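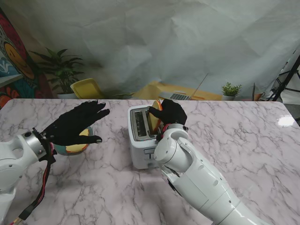
变更营业执照的经营范围时，原许可证编号会保留吗？

编号保留，许可证正本换发。新增活动类别记入同一编号下，原有效期不变，续期日期仍按首次签发的月份计算。

本页说明在 Pemitz 登记处办理“经营活动增项”的步骤，适用于已持有有效贸易类或制造类许可证的有限责任公司。独资商号和外国公司分支机构使用另一套表格，不在本页范围内。

办理前的条件

许可证剩余有效期不得少于 90 天。不足 90 天的，应先办理续期，再提交增项申请；两项申请不能在同一受理号下合并。
公司名下不得有未缴清的罚款。罚款状态在登记系统的“账户”页查询，缴清后状态于次日更新。
注册地址的租赁合同须覆盖拟增加的活动用途。仅登记为办公用途的场地不能增加制造、组装或仓储类活动。

所需文件

现行许可证副本
股东决议原件，列明新增活动的名称和代码
公司章程最新版本
租赁合同登记页
经理的身份证件副本
授权书（由代理人提交时）

决议中的活动名称应与活动目录逐字一致。常见的退件原因是自行翻译或缩写名称。例如目录中代码 2841 的名称为“小型船用五金制造”，写成“船用五金生产”即会被退回。

第一步：查询活动代码

登录系统后进入“活动目录”，按关键词或代码检索。每条记录包含代码、名称、所属组别和主管部门四栏。主管部门一栏为空的，由登记处直接审批；该栏有内容的，须先取得该部门的书面同意。

同一张许可证上的活动应属于同一组别。贸易组与制造组可以并列，条件是场地用途同时包含两者。专业服务组不能与上述任何一组并列，需要另设许可证。

第二步：准备股东决议

决议须由全体股东签署，或由章程规定的多数签署。采用多数签署的，应在决议正文中引用章程的相应条款号。股东为法人的，附该法人的签字授权文件。

境外签署的决议须经公证和认证。以 Ollard 注册的控股公司为例，公证件由当地办理，认证件在 Pemitz 办理，两者的先后顺序不能颠倒。认证页应与决议装订在一起，拆开后重新装订的文件不予受理。

第三步：填写申请表

表格分为三部分。

A 部分填写许可证编号、公司全称和联系人。公司全称以许可证为准，包括括号和连字符。
B 部分填写新增代码。每次申请最多 200 个字符，代码之间用分号隔开，不留空格。
C 部分填写场地信息。面积填净面积，单位为平方米，与租赁合同登记页一致。

新增活动同时要求删除旧活动的，在 B 部分第二行填写待删除的代码。删除不另外收费，但删除后再次添加按新增处理。
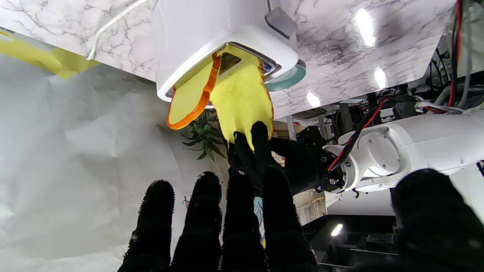 第四步：提交并缴费

文件以 PDF 格式上传，每份文件单独成件，文件名只使用拉丁字母和数字。扫描件须为彩色，印章边缘应完整可辨。

费用按活动项数计算，每项 196，另加换证费。系统在文件全部上传后生成缴费单。缴费单当日有效，逾时后需重新生成，已上传的文件不受影响。下午三点以后缴费的，受理时间记为下一工作日。

第五步：现场核查

制造类和仓储类增项须经现场核查，贸易类一般免查。核查员核对以下内容：

实际面积与 C 部分是否一致
消防通道和出口标志
设备清单与新增活动是否对应
门牌上的公司名称

核查日期由系统分配，可以改期一次。核查时经理或书面授权的代表应在场。无人在场的记为未通过，重新预约须再次缴纳核查费。

第六步：领取新证

审批通过后，系统发送通知，电子版许可证可立即下载。纸质正本在 Rosenthal 服务点领取，领取时交回旧证。旧证遗失的，提交遗失声明。

新证生效后，应自行更新以下登记：

税务登记中的经营活动栏
海关进出口代码（仅限贸易类）
银行开户资料
雇员工作许可所列的职位类别

上述机构不会自动接收变更信息。银行资料更新较慢，最长可达 90 天，在此期间旧证副本应留存备查。

退件与补正

申请被退回时，系统给出退件代码和说明。可在原受理号下补正，不重复收费。补正以两次为限，第三次须重新申请。

R1：活动名称与目录不符。修改决议并重新签署，手写更正无效。
R2：场地用途不包含新增活动。向出租方申请变更租赁登记后再补正。
R3：缺少主管部门同意书。补正期限自动暂停，取得同意书后恢复计算。
R4：签字人无权限。补交授权文件，或由有权人重新签署。

代理办理

委托代理人办理的，授权书应写明“增项”和“领取正本”两项权限。只写“办理许可证事宜”的授权书可用于提交，不能用于领取。Hellness 园区内的公司由园区窗口代收文件，审批仍由登记处负责，步骤与本页相同。

整理：Marit Aasen
最近一次核对：三月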